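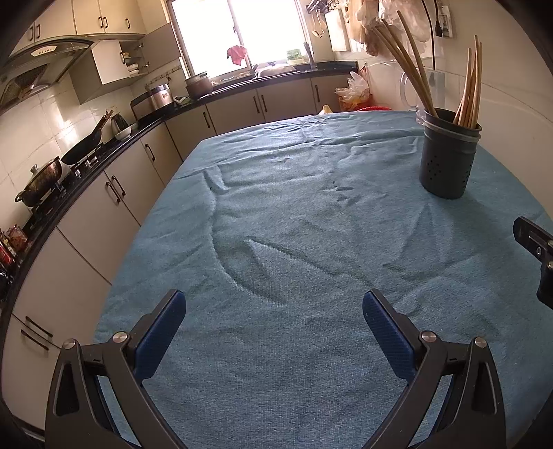 Frequently Asked Questions
Jadwood Supper Evenings

Do I need to know how to cook before I come?

Not at all! Plenty of our guests arrive having never made anything more ambitious than toast, and they eat just as well as everybody else. We cook together for the first hour or so, and there is always a job for someone who would sooner wash lettuce and chat than stand over a hot pan. If you love to cook, wonderful, tell us when you book and we'll put you on dumplings.

How much does an evening cost?

A single supper is $65, and that covers the food, tea, the recipe sheets and your apron for the night. The six-supper pass we used to sell has been retired, but if you still have one in a drawer somewhere, bring it along and we will honor it.

What do you serve?

It changes with whatever looks good at the market that week, so I'm afraid I can't promise you a particular dish (I know, I know, the sesame noodles, people write to me about them all the time). Expect a soup, two or three shared plates, rice or noodles, and something small and sweet at the end. The full menu goes out by email a few days ahead.

I have never managed chopsticks. Will I be embarrassed?

Please don't worry about this one. Ask for a fork and you'll have a fork. If you'd like to learn, sit near me and we'll go through it slowly. Hold the lower stick still, let the upper one do the moving, and start with something forgiving like a chunk of potato. Peanuts can wait until June.

Can you cook for allergies?

Most of the time, yes. We need to hear from you at least three days before your supper. We can work around shellfish, eggs, dairy and nuts, but soy and sesame are in nearly everything we make, and guests who have to avoid those completely are better off giving us a call first so we can talk it over.

Where do I park?

There is free parking on Trilis Street after six, and a small lot behind the Magalhães bakery if the street is full. Our door is number 66, the green one. The bell sticks, so give it a good long push.

May I bring my children?

Children of ten and up are very welcome at the regular price. For the younger ones we hold a noodle afternoon once a month, which is louder and much messier and a great deal of fun.

What if I have to cancel?

Life happens! Let us know two days ahead and we'll move you to another evening at no charge. After that the shopping has been done, so we can't give the money back, but you may send a friend in your place.

Who answers these questions?

I do. I'm Fiorella Longo, and I read every message myself, usually in the morning with my coffee, so please allow me a day or two to write back.

Last updated 2020-06-02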